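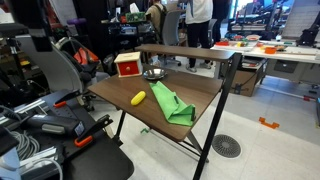
Filed under: Home & Workroom > Costume Care

Keeping stage clothes alive in a small apartment

Festival season is months off, so the sequins are all in my spare room. I do wardrobe for the Wovomora cabaret, a title that means I own the washing machine. Three seasons of other people's sweat have passed through my bathtub. What follows is how I deal with it between shows, in no order I could defend.

Smell first. The old theater trick is cheap vodka in a spray bottle, straight, no water. Turn the costume inside out, mist the armpits and the waistband until damp, and hang it somewhere with moving air. Try it on an inside seam before you go at anything dyed, and don't do it near the gas stove. It kills the smell and leaves nothing behind, but it won't clean anything. Makeup on the collar will still be makeup on the collar, only fresher. Label the bottle. Elis Gronow once took a swig of mine on a hot night in Purkau, and I had been using that bottle on tap shoes.

Foundation on fabric: scrape, don't rub. A butter knife held flat gets most of it. Then a drop of clear dish soap, worked in from the back of the stain with a soft toothbrush, and cool water. Hot water sets some of what's in stage makeup, especially the long-wear kind, which was designed by someone who hates laundry. For white collars I've given up and sew in a strip of cotton tape that can be snipped out and thrown away. It takes less time than scrubbing and you can do it in front of the TV.

Sequins don't like heat. I wash mine by hand in the tub at 30 degrees Celsius (call it lukewarm if your thermometer is American), inside out, with a small amount of baby shampoo. Push the water through it. Do not wring. Roll it up in a bath towel, kneel on the towel, and then dry the thing flat over a rack. A wet sequined gown on a hanger will be several inches longer by morning, and so will your performer's complaints.

If a sequin thread pops, stop and knot it right there. Safety-pin the loose end if there's no needle within reach. Chain-stitched trim runs like a cheap stocking, and I have swept up most of a bodice from a dressing room floor with a dustpan.

Wigs. Synthetic ones go in a sink of cool water with a spoonful of fabric softener after the shampoo. Leave it in there for 30 minutes and go eat something. Comb from the ends up, with a wide comb, holding the hair above where you're combing. Drip dry on an upturned vase or a tall jar if you don't have a wig head. (The foam heads are cheap, but guests who come in for their coats late at night never enjoy them.) Keep your hair dryer on cool. Nadège Moulin melted the bangs on a very good copper bob in January by reading the word "warm" as an invitation.

Lace-front glue comes off with rubbing alcohol and a cotton swab, working from the back of the lace. Lay the lace on a paper towel, dab, move to a clean patch, dab again. It's dull work. Put a record on. Pulling at the glue is faster and also how lace gets holes.

Feathers should never meet water if you can help it. Shake the boa outdoors, then give it a go over a steaming kettle, arm's length, oven mitt on, keeping it moving. They fluff back up in front of your eyes and you will feel like a wizard for a minute. Store loosely in a cotton pillowcase with the end tied. Cedar blocks go in with them, and fresh sandpaper goes over the cedar when it stops smelling of anything.

Shoes! Stuff them with newspaper the same night, not the next day. Glitter shoes shed forever, but a coat of clear gloss decoupage medium, brushed on thin and left overnight, slows it down a lot. Avoid the crease across the toes or it'll crack and look like a dry lake. For heels that slip on a painted stage, rough up the soles with coarse sandpaper. Rosine Huet swears by hairspray on the soles instead – it works for one number and then picks up every bit of confetti in the building.

A word about confetti, and about glitter while I'm at it. A sticky lint roller does clothes. A slightly damp rubber glove does upholstery. Nothing does carpet. You live with it now.

Repairs on the road deserve their own bag and it should be one that can't be mistaken for anyone's toiletries. Mine has black, white and flesh-tone thread already on needles, curved needles for shoes and hats, double-sided tape, dental floss (unwaxed, for anything carrying weight), moleskin for blisters, a seam ripper, and a crochet hook for fishing out drawstrings. Size 3 safety pins are the big ones that hold a zipper shut. Ayane Tsuchiya does a backbend halfway through her second song, and a size 3 is the only reason she's been able to do it twice.

Storage: knits and beaded things flat, everything else on padded hangers with a bedsheet over the lot. No dry-cleaner plastic, it traps damp. I tie a luggage tag to each hanger with the performer's name, the act, and whatever is wrong with it. Mayuree Petchrat's green tailcoat has said "left cuff, AGAIN" for so long that I've stopped reading it, and it went on at the Ilelano with the left cuff hanging by a thread.

Batteries come out of anything that lights up. I forgot with the LED corset and spent an evening cleaning crust off the contacts with white vinegar and a cotton swab. It did come back on. One shoulder blinks, so we wrote that into the act.

More in Costume Care
Getting candle wax out of velvet
Fake blood: which kinds wash out, and which kinds move in
How to pack a top hat in a carry-on
Tap shoes on a hardwood floor, and the neighbors downstairs
A cheap clothes steamer, reviewed by someone with a burn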